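Mundale Textile Care Workshop
Laundry and Garment Area: Safety and Housekeeping Inspection Checklist, with Comments
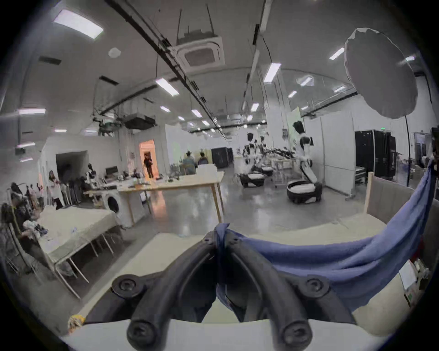 Inspection period: February
Completed by: Žofie Beneš, Facilities Safety
Area covered: laundry and garment area, including the covered sorting table, the clothing rack, the washing machine and the long workbench behind it
Form to be returned to: Mundale Facilities Office

Ratings used on this form: S – satisfactory; A – action required; N – not inspected on this occasion. An item rated A must carry a comment and a responsible party. Comments may also be entered against items rated S where the inspector considers them useful.

Section 1. Floors and Walkways

1.1 Concrete floor clean, level and free of cracks likely to cause a trip
Rating: S
Comment: The floor has a gloss finish and reflects the overhead lights. Small spills are therefore difficult to see from a standing position. Staff should check the floor in front of the washing machine on foot after each load.

1.2 Walkways clear of cloths, bags, packaging and clothing
Rating: A
Comment: Soft items put down during sorting are to be picked up before the person sorting leaves the area. This was also raised at the previous inspection. Responsible: shift lead.

1.3 Route to the exit at least as wide as marked on the floor plan
Rating: S

1.4 Non-slip mat in place at the washing machine
Rating: A
Comment: The mat was taken out for cleaning and had not been returned at the time of inspection. Replace before the machine is next used. Responsible: Facilities Office.

Section 2. Covered Table

2.1 Table stable, legs locked and feet in full contact with the floor
Rating: S
Comment: The metal legs are thin for the length of the table. The table is suitable for sorting and folding. It is not to be used as a step or a seat, and full laundry loads are not to be stacked at one end.

2.2 Cream cloth secured so that it cannot be pulled off or caught underfoot
Rating: A
Comment: The cloth moves when garments are drawn across it. Fit clips along both long sides. The Grisow table clips held in the storeroom are acceptable. Responsible: shift lead.

2.3 Table cleared of scraps and small items at the end of each shift
Rating: A
Comment: Thread, trimmings and small items collect on the cloth and are carried into the wash with the next load. A covered scrap bin should be kept within reach of the table.

2.4 Pins, needles and blades returned to closed containers
Rating: S

Section 3. Clothing Rack

3.1 Rack upright and joints tight
Rating: S

3.2 Rack not overloaded
Rating: A
Comment: The rack is crowded. Heavier garments, jackets in particular, are to be spread along the full length of the rail, with lighter pieces between them. Garments awaiting collection should go to the collection room the same day. Responsible: shift lead.

3.3 Hanging garments clear of the floor and of neighboring furniture
Rating: A
Comment: Lighter pieces at the table end are to be moved in. Sleeves and hems that rest against the table may be pulled down with the cloth.

3.4 Hangers undamaged, with no exposed wire ends
Rating: S
Comment: 2 hangers were withdrawn during the inspection and discarded.

Section 4. Washing Machine

4.1 Door opens fully and closes without force
Rating: S
Comment: The table ends close to the machine. The swing of the door must be checked each time the table is moved, and the position of the table legs should be taped on the floor.

4.2 Door seal clean and free of hair, thread and small objects
Rating: A
Comment: Thread was removed from the lower fold of the seal. Add the seal to the weekly cleaning list.

4.3 Hoses dry and free of bulges, with connections tight
Rating: S

4.4 Power cord undamaged and connected directly to a grounded wall outlet
Rating: S
Comment: Extension cords are not permitted for this machine.

4.5 Machine level and not moving during the spin cycle
Rating: S
Comment: Observed for one full cycle. The counter read 1,618 cycles at the end of the test. The Holub service agreement calls for a technician's visit, and the Facilities Office should confirm the appointment in writing.

4.6 Detergents closed, labeled and stored away from the table edge
Rating: S

Section 5. Long Workbench

5.1 Bench top orderly, with enough clear space to work
Rating: A
Comment: Tools, cables and other small objects take up most of the top. Items not used in the current week are to be returned to the tool cabinet. Responsible: bench users.

5.2 Cables gathered and kept off the walking side
Rating: A
Comment: Cable ties are available from the Facilities Office. The Planeck cable tray ordered for the rear of the bench has arrived and should be fitted.

5.3 Monitor placed well back from the edge and stable
Rating: S

5.4 No wet laundry placed on the bench
Rating: S
Comment: This rule applies even for short periods. Electrical items are kept on the bench.

Section 6. Lighting and Emergency Provision

6.1 Overhead lights working and covers in place
Rating: S

6.2 Extinguisher accessible and within its service date
Rating: S

6.3 First aid kit complete
Rating: A
Comment: Burn dressings are low. Some 13 adhesive bandages remained in the box. Restock both. Responsible: Facilities Office.

6.4 Emergency contact sheet posted and current
Rating: N
Comment: The sheet is being reprinted with the new extension numbers.

General Comments

The area is in regular use and its general condition is acceptable. Most of the items rated A concern tidiness and can be corrected within one shift. Items 1.4 and 2.2 take priority and should be closed before the others – both carry a risk of a fall.

The shift lead is asked to initial each corrected item on the posted copy and to enter the time of day. Items left without initials will be carried forward to the next inspection and reported to the Facilities Office as overdue.

Inspector: Žofie Beneš
Copy posted: inside of the storeroom door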